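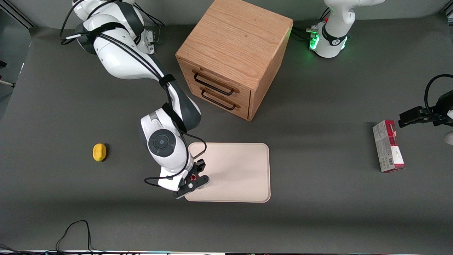
Robot learns to put things away, starting with the groceries

FUSTON. Most households settled the question of where the tea goes years ago, usually by argument. A two-armed robot at the Rernport lab has now taken it up, and after 472 recorded attempts it has opinions.

The lab published its results on Thursday, September 15, 2022. The method goes by the name Minhas and is aimed at a dull and stubborn problem: getting a machine to tidy a table when the things on it are not where they were last time. A person who finds the box six inches to the left picks it up anyway. Robots have tended to take this sort of change badly.

Minhas works by making the robot hesitate. Before it closes its fingers on anything, the software draws up a batch of possible grips, 300 of them, and throws out the ones that would end with a knuckle in the furniture. What's left gets ranked using the view from the wrist, where a small camera sees the object from close up. If the best two grips score nearly the same, the arm moves a little and looks again. The team calls this "the second look." Anyone who has parallel parked will know the feeling.

The second look costs time. It also cut dropped or fumbled objects by more than half compared with the lab's earlier system, which picked its grip from the overhead view and went for it with great confidence.
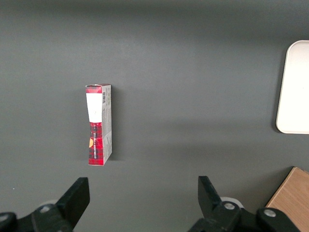 By Anum Hashmi
Fesberg Weekly, Science and Business

Slim cartons are the hard case, according to Bushra Bugti, who leads the project. Stood on end, they offer two broad sides and two narrow ones, and a grip a few degrees off will tip the whole thing over. "A sponge forgives you," Bugti said. "A box of cookies remembers."

The lab trained the system on 3,000 short demonstrations, recorded by people steering the arms by hand. Bugti's group had begun in February with a much larger pile and then deleted most of it, having found that the robot was faithfully learning its teachers' bad habits. One of them, she said, was nudging an object twice before picking it up, for no reason the person could give when asked. The robot nudged too. It nudged everything.

Drawers remain a weak spot. The robot can find a handle and pull, but it will sometimes open the drawer, lose track of what it meant to put inside, and wait. The paper lists this under "incomplete sequences." Others will recognize it from their own kitchens.

The group plans to release its code this winter. Work on closing the drawer afterward has been put off until next year.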